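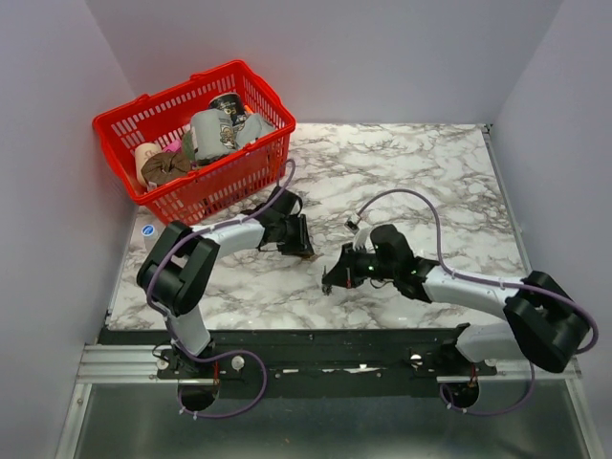
Llevo dos semanas dándole vueltas a la compra, o más bien a lo que pasa después de la compra, cuando una llega a casa y lo deja todo donde cae. Me escribisteis bastantes tras el boletín de febrero para contarme que guardáis las cosas por orden de tamaño, por estantes, por colores (¡por colores!), y yo, que soy más de meterlo todo junto y ya veremos, me sentí un poco aludida. Una cesta roja de plástico como esta, con sus ranuras a los lados, me parece de lo más agradecido que hay: cabe un bote negro de pie al fondo, un paquete gris bien gordo delante, algo de tela marrón en una punta, y todavía asoma una cosita rosa por en medio. La botella del tapón azul se queda fuera, al lado, y tan ricamente.

Lo que he cambiado yo es el momento de vaciarla. Antes lo sacaba todo de golpe sobre la encimera y acababa cenando entre paquetes. Ahora despejo primero un trozo, saco lo alto, luego lo blando, y lo pequeño lo dejo para el final, que si no se me cuela por debajo y aparece a los tres meses. Los 200 gramos de café de Vaněk van directos al bote, eso sí, sin pasar por ningún otro sitio.

Ah, y una cosa más: en la tienda de Hedmont vuelven a tener cestas con asas desde el 4 de julio. Yo me voy a llevar 2, una para casa y otra para el maletero, que la que tengo ahora ya baila por todos lados. Si vais, mirad que el borde sea liso, porque los otros se enganchan en los jerséis. ¡Y seguid mandándome vuestros trucos!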